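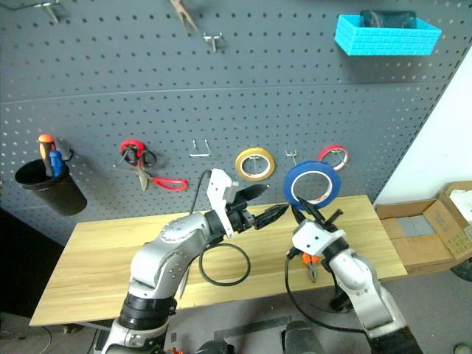 Rolls of blue, yellow and red tape at the pegboard wall, above the wooden worktop.

SUSADEN OPENS ITS PEGBOARD TOOL WALL TO PLOTTHORPE RESIDENTS

PLOTTHORPE, June 6, 2020 - Susaden, the shared workshop on Polishchuk Street, is delighted to announce that its new tool wall is open to members. The wall replaces the drawers and coffee cans that held our hand tools for years, and we could not be happier to see everything out where people can reach it!

Planning began in January, when members told us they were spending too much of their evening slots hunting for scissors. The gray pegboard now runs behind a long, light wood worktop, so tape, cutters and drivers hang right above the job. Hooks can be moved whenever a new tool needs a home.

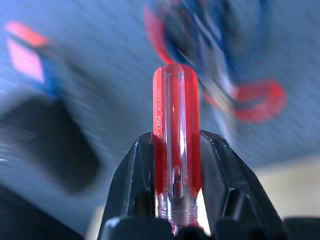
Members helped choose what went up first. The starter collection holds 95 hand tools, many of them donated by neighbors, and each was cleaned and checked before it joined the wall. We are still looking for small pliers and good scissors, including left-handed pairs. Donations can be dropped off any time the workshop is open. 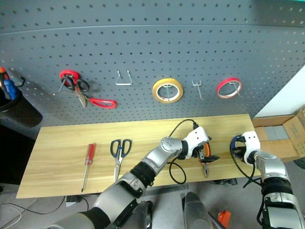

Reading time: 2 min

The worktop is meant to be used. Lay out your screwdriver, scissors and pliers, get your repair done, then hang everything back up for the next person. Empty hooks are welcome too, as they leave room for the collection to grow.

The wall is the first part of the Kusirex project, our plan to refresh the whole workshop one corner at a time. The project has a budget of $700, and most of the shopping list is hooks, holders and board. Next up is the paint shelf, which badly needs the same treatment.

Use of the wall is included in the $50 yearly membership. Up to 10 people can book each evening session, and beginners are very welcome. Sign-up sheets are at the front desk.

About Susaden
Susaden is a nonprofit shared workshop in Plotthorpe, offering bench space, hand tools and repair evenings.

###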